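Deneck Hand-Crank Grain Mill, Model 263

Sold by Prornico Kitchen Goods. Notes by Ľubica Kollár, who runs our baking and grains shelf.

I have been rude about home grain mills for years, and I don't plan to stop now that we sell one. Most of them are heavy, noisy and used for a fortnight. Then they go in the cupboard with the pasta machine. So please read this page before you order, and if you still want a mill at the end of it, we will gladly post you one.

What it is

A table mill with a screw clamp, a hopper on top and a crank on the side. You pour in dry grain, turn the handle, and flour drops out of the front into whatever bowl you have put there. The burrs are steel. A knob behind the crank moves them closer together or further apart. There is no motor and no timer.

Deneck calls it "effortless" on the box. It isn't. Two cups of wheat on the finest setting will warm your shoulder nicely, and if you want enough for a big loaf you should find a second person. On the coarse setting it is much easier, and cracked wheat or rye for porridge takes very little work.

What it does well

Coarse and medium meal. Cracked barley, polenta-style maize (small kernels only, the big ones jam), oat groats, buckwheat. Rice comes out as a slightly gritty flour that is fine for dusting a board or thickening a soup, and rather good in shortbread.

Soaked rice and lentils are another matter. Several customers have asked whether they can grind dosa or idli batter in it. No. Wet grain packs the burrs and you will spend the evening with a toothbrush. Buy a wet grinder, we stock the Havlíček and it is a better machine for that job in every way.

What it does badly

Cake flour. The leaflet claims "pastry-fine results in one pass". I got nothing of the kind in one pass, and after three passes and a sieve I had something close to an ordinary wholemeal. If your aim is a light sponge, a bag from the shop will beat it and cost you less.

Oily seeds, too. Sesame and flax turn to paste and stay in there. Coffee works, but then everything tastes of coffee until you have taken the burrs out and brushed them properly, and probably for a while after that.

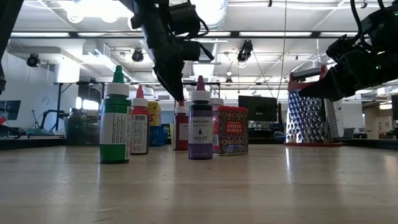

Red and green squeeze bottles on a wooden tabletop.

On saving money

The maker's website has a calculator that promises the mill pays for itself "within months". I put in what my own household bakes and the answer only worked if I bought grain by the sack and never counted my time. People who already buy in bulk may see some saving. Everyone else should buy it for the taste of fresh meal, and I will admit that freshly ground rye smells wonderful. Whether you can pick it out in the baked loaf is something Radek Matoušek in our warehouse and I still disagree on. He says yes, always. I say he knows which loaf is which before he bites.

Fitting and cleaning

The clamp needs a table with a proper overhang and a top it can grip firmly. Put a folded cloth under the foot or it will leave a mark. Never wash the burrs. Grind a spoonful of dry rice, throw it away, then brush out the rest. The hopper lifts off and can go in warm soapy water, but dry it fully before it goes back.

Details

Order code: 2068
Grind settings: 8
Clamp screws: 2
Handle: removable, left or right hand
In the box: mill, clamp, hopper, brush, leaflet
Spare burrs: sold separately
Suitable for: dry grain and dry pulses
Not suitable for: wet grain, oily seeds, popcorn, salt

What about the Bundach?

We get asked. The Bundach electric mill is faster, far louder and a good deal dearer, and its flour is finer. If you bake every day, get that one. If you bake now and then and like porridge, the Deneck will do. If you aren't sure, borrow a friend's first.

Delivery and returns

Sent in its own carton. Unused mills can come back to us in the original box. Once there has been grain in it we can't resell it, so we only take it back if it is faulty. The next batch of spare burrs is due in May, and you can reserve a set by quoting the order code at the counter or by email.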